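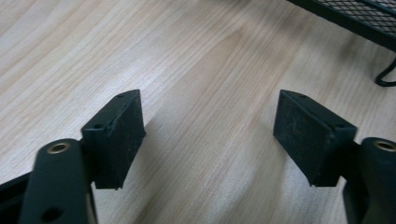 3. Montaje en el taller y puesta a punto de las pinzas

Vamos con la parte que más nos divirtió (y que más tornillos nos costó). Las dos pinzas de mano del proyecto Skaddale las montamos entre Alžběta Hrubý y yo en el taller compartido de Plomgate, en tardes sueltas, con las herramientas que hubiera libres ese día. Nuestra idea era sencilla: que cualquiera con una impresora 3D en casa y un poco de paciencia pudiera repetir el montaje sin pedirnos nada.

3.1. Dedos y almohadillas

Los dedos son negros, de perfil redondeado, y llevan insertos roscados de color latón. Al principio quise ahorrármelos y roscar directamente en la pieza. ¡Mala idea! Al tercer cambio de almohadilla el tornillo ya bailaba, así que Alžběta sacó el soldador, metió los insertos en caliente y se acabó la discusión. Si alguien repite esto, que ponga el soldador recto de verdad; nosotros tiramos tres dedos por meterlos torcidos.

Con las almohadillas dimos más vueltas. La forma definitiva es un bloque con las aristas biseladas, como una cuña, y tienen una pega que ya veníamos arrastrando de las versiones anteriores: el polvo y las pelusas se les quedan encima que da gusto. Probamos a limpiarlas cada 40 agarres y luego cada 80, y nos quedamos con 80 porque no vimos diferencia que justificara andar parando a media tarde. Un paño apenas humedecido basta. El alcohol no lo recomiendo, nos dejó un juego entero pegajoso.

3.2. La tarea de la mesa

Para probarlo todo junto escogimos recoger y colocar cubiertos. Parece una tontería, pero un tenedor es fino, resbala, gira entre las mordazas en cuanto lo coges lejos de su centro, y encima brilla (las cámaras lo llevan fatal). En la figura 1 se ve la disposición que usamos: mantel individual a rayas, plato, cuchillo de mantequilla y un cubertero de malla metálica con la parte superior en arco.

Figura 1. Tarea de cubiertos con las dos pinzas; la izquierda sujeta el tenedor.
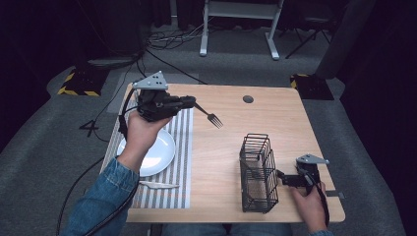

Lo del cubertero tiene su historia. El primero que compramos, de la marca Fosell, pesaba tan poco que se iba detrás de la pinza al mínimo roce, y yo me pasaba la tarde recolocándolo. Con el siguiente mejoró bastante la cosa, aunque seguimos procurando no rozar el borde al acercarnos.

En total grabamos 543 repeticiones y descartamos 17, casi todas por tirones del cable. ¡El dichoso cable! Cuelga de cada pinza y, si uno se confía y gira mucho la muñeca, acaba enganchado en el canto de la mesa. Šťastný, el programita con el que revisamos las grabaciones, marca los saltos bruscos de posición, y a mano miramos después los casos dudosos. En marzo queremos probar con un cable más flexible y una sujeción al antebrazo, que Alžběta ya tiene medio dibujada y que de momento aprieta demasiado.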